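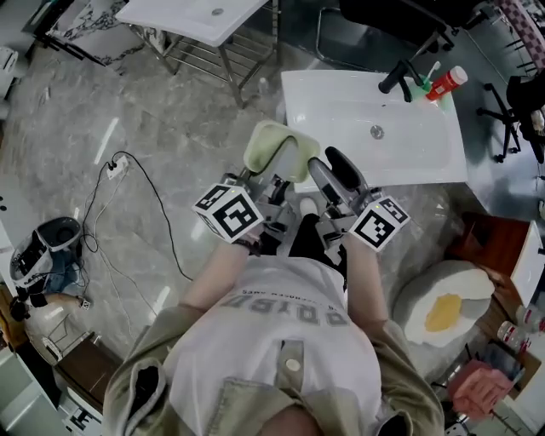

Lukgate's worst staircase is finally getting shorter

Players of Lukgate have spent years complaining about the Edidstead stairs, a climb of 110 floors that stands between the end of the tutorial and anything resembling fun. Developer Clirer has now agreed to do something about it, and in January the tower will drop to 56 floors.

"We looked at where people stopped logging in, and it was floor 14," lead designer Rasmus Ozoliņš wrote in a post on the game's forums on 12th December. "Floor 14 is the one with the singing door. We are keeping the door."

The floors being removed are mostly the ones where you carry a lantern to a man who already has a lantern. Anyone partway up when the patch lands will be moved to the nearest surviving floor, with quest rewards intact. Players who have finished the climb will receive a title, "The Patient," and a hat.

The update also brings a second save slot, faster mounts in the Bautista marshes and a fix for the bug that let merchants sell you your own boots. Producer Gerardo Villanueva said the team had considered leaving that last one in, as it was the only part of the economy that worked.

Forum reaction has been warm by Lukgate standards. The top reply, nine pages long, asks for the lanterns back.

The patch will be free on PC and consoles. A console date will follow once certification is done.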